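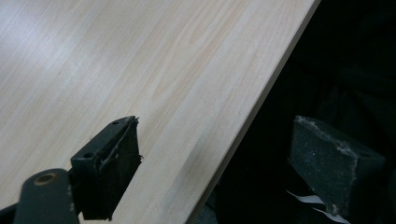
Grippers in the hand, lessons for the arm

When Setareh Shirazi joined the manipulation group at the Clilleck Institute, the usual way of teaching a robot arm a household task was to drive the arm through it by remote control. An operator sat at a console, moved a pair of handles and waited for the arm to follow. The method worked, but it was slow, and the operators found it tiring.

Dr Shirazi now leads a project, known as Listmont, that leaves the arm out of the teaching altogether. People carry out the task themselves at a table, holding a gripper in each hand in place of using their fingers. What the grippers record is then used to train the controller of a two-armed robot, which is kept elsewhere in the building. The group reported its first full set of results in December.

"We wanted to know how much of a skill survives when you remove the machine from the lesson," Dr Shirazi said. "A person holding a gripper has the same two fingers that the robot has. They cannot cheat by using a thumb. Whatever they manage to do, the robot should in principle be able to do as well."

The Institute spoke to Dr Shirazi and to two of her colleagues, Marcus Mercado and Anneli Kiiskinen, about the method, the findings and the questions that remain open.

A small set of tasks

The study covered three tasks, all drawn from the kitchen: hanging utensils on a stand, folding a cloth and closing a lidded box. In total, the group collected 119 demonstrations that met its standard for training. Mr Mercado, who designed the recording procedure, said that the number had been kept low on purpose.

"It is easy to ask for more data," he said. "We set a limit at the start and agreed to live with it. If a demonstration was hesitant but complete, we kept it. If the person dropped the object and started again, we kept that too, and marked it. The controller has to learn what a recovery looks like."

The utensil task proved the most useful for comparison. A tool must be picked up, turned to a suitable angle and brought to the stand, and each of those steps can go wrong in its own way.

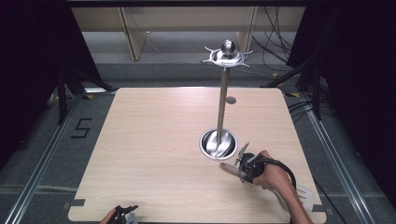 A demonstrator at the Listmont table holds a slotted spatula in one of two hand-held grippers, beside the utensil stand.

Ms Kiiskinen, who analysed the recordings, said that demonstrators differed most in where they chose to take hold of a tool. Some gripped close to the head and others preferred the middle of the handle. "We had expected the grip point to be a matter of personal habit," she said. "In fact it depended heavily on how the tool had been left lying. People changed their grip without being aware of it, and when we asked them afterwards they described something quite different from what we had measured."

That finding led to a change in the method. In the early part of the project, demonstrators were given written instructions telling them where to hold each object. Those instructions have been withdrawn. Demonstrators are now told only what the finished state should be.

Comparing the two methods

To test the approach, the group trained one controller on the hand-held recordings and another on recordings made by remote control, using the same three tasks. Each controller was then given 10 attempts at every task, with the objects placed in positions that had not been used in training.

On the utensil task, the controller trained by hand-held gripper failed in 2 of its attempts. Both failures came at the final stage, when the tool had reached the stand but was turned too far to hang. Dr Shirazi was careful not to claim too much for the result.

"Ten attempts will not settle an argument," she said. "What we can say is that the hand-held method did at least as well as remote control on this task, and that the recordings took far less time to make. On the cloth it did worse. We have said so in the report and we are looking into it."

Mr Mercado believes that the difficulty with the cloth lies in force. A person feels the fabric pull through the handle of the gripper and eases off, but the present recordings hold nothing about that feeling. "The movement is there and the reason for the movement is missing," he said. "The controller copies the slowing down, but it does so at the wrong moment."

A second laboratory

Part of the work has been repeated by a partner group at Amley, led by Elsa Ahonen. The Amley group used its own demonstrators and a table of a different height. According to Ms Kiiskinen, the controllers produced at the two sites behaved in a similar way on the box task and less so on the utensils. The groups have not yet agreed on the cause. The height of the table is one candidate, and the placing of the overhead lights is another.

The analysis software was written at Clilleck by Hatice Ağca and is shared between the two sites. It lines up the movements of both hands with the position of the head, so that a reviewer can follow where the demonstrator was facing when a grip was made. Ms Kiiskinen said that this step had once taken her most of a morning for each session. It now runs overnight.

Next steps

The group intends to add a force sensor to the fingers of both grippers and to record the cloth task again from the beginning. Dr Shirazi also hopes to bring in demonstrators who have had no earlier contact with the project, as those in the present study were all staff or students of the Institute.

Asked whether remote control still had a place in the laboratory, she said that it did. "There are tasks where the arm's own weight and reach matter a great deal, and you will not learn about those at a table with a gripper in your hand. We still book the console twice a week. Marcus would like it more often."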